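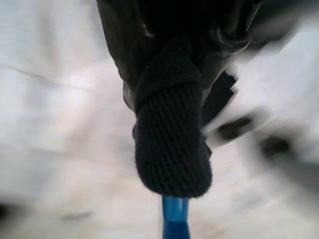
Corinne Vasbinder

House meeting, Dedum Street – minutes
1 Jun 2021, kitchen, started late

Everyone here except upstairs back room, who was on shift and sent notes by text. Notes read out at the right spots, or close to it.

Last minutes
Agreed, with one fix. It was the green lamp that got moved to the landing, not the brass one. The brass one is still missing. Has anyone looked behind the piano.

1. Front room wallpaper
Long one. The strip by the window has been peeling since winter and now the corner by the radiator is going too. Choices were glue it back, strip the lot, or cover it with the big bookcase and stop talking about it.

Upstairs back room (by text) likes the wallpaper and wants it on record. Reminds them of a grandmother's hall. Ground floor says it reminds them of a dentist. Some back and forth on whether the birds on it are herons. Moved on.

Vote was to strip it. Landlord has said yes in an email as long as whatever goes up after is "neutral". Long talk about what neutral means. Is pale green neutral. Is the color of the bathroom neutral, and if so why does everybody complain about it. I will write back and ask for a straight answer before we buy anything.

Action – me, email landlord this week.
Action – ground floor, borrow steamer from work.

2. What goes up instead
Paint, not paper. Heseo cards passed round the table. Front runners were a warm off-white and a grayish blue that looked lovely by the stove and like wet cement by the window. Test patches first, one on the window wall and one on the dark wall. No deciding at night under the yellow bulb, that is how we got the bathroom.

Upstairs front room asked for one wall in dark red. Not voted down, not voted up. Can do a patch of it same as the others, at own cost.

Budget is $80 out of the house jar, for paint and rollers together. Anything over comes back to a meeting. Dust sheets we have, under the stairs, somewhat used.

3. The couch
Has to come out for the stripping anyway so question is does it go back. Spring in the left seat is now a hazard. Attachment to couch is strong. Was there before any of us and has been through 3 house moves with its first owner, or so the story goes.

Ground floor has seen a secondhand one at Furneo, brown, deep, with arms you can sit on. Somebody to go measure it and then measure our front door, in that order or the other, but BOTH this time. We do not want another wardrobe situation.

If Lobo keeps scratching it's not worth paying much. Suggestion that the old couch cushion goes in the hall for Lobo, who sleeps there anyhow. All in favor, Lobo not consulted.

Action – upstairs front room, tape measure, Furneo, Saturday.

4. The hooks
Too many coats in the hall. Same item as last time and time before. Winter stuff to go up to own rooms until September please. Hooks are for what you're wearing this week plus one raincoat. Shoes also, but people got tired and shoes was put off.

5. Childhood room colors
Not on the agenda but took up a good part of the evening, so it goes in. Started off item 2. Ground floor had stars on the ceiling that fell off one at a time, onto the bed mostly. I had a border of sailboats I was never asked about and then cried when it came down. Upstairs front room was allowed to pick at age 4 and picked orange, and got orange, and says it explains a lot. By text from upstairs back room – "magnolia. all of it. always". No action.

6. Kitchen drawer
The one that sticks. Candle wax on the runners was tried and is better, still needs a hip. Please dont put the big whisk in it flat, it catches. Whisk to live in the jug.

7. Any other business
Window in the bathroom to be left open after showers. Yes even when it's raining.

The plant on the landing belongs to all of us which seems to mean no one waters it. Ground floor taking it on and may move it to wherever they like.

Asked if we could have music during the stripping. Yes. Argument about what music, put off until the day.

Stripping day is set for the second weekend we're all in, start after breakfast, lunch from the jar if there's 2 dollars left in it. Old clothes. Pictures and the clock come down the night before, wrapped in towels, into upstairs back room (said yes by text, then said "how many pictures").

Next meeting when the patches are dry and everyone has had a look at them in dayight. Bring the cards back, one is already missing, the blue.

Closed when the kettle boiled.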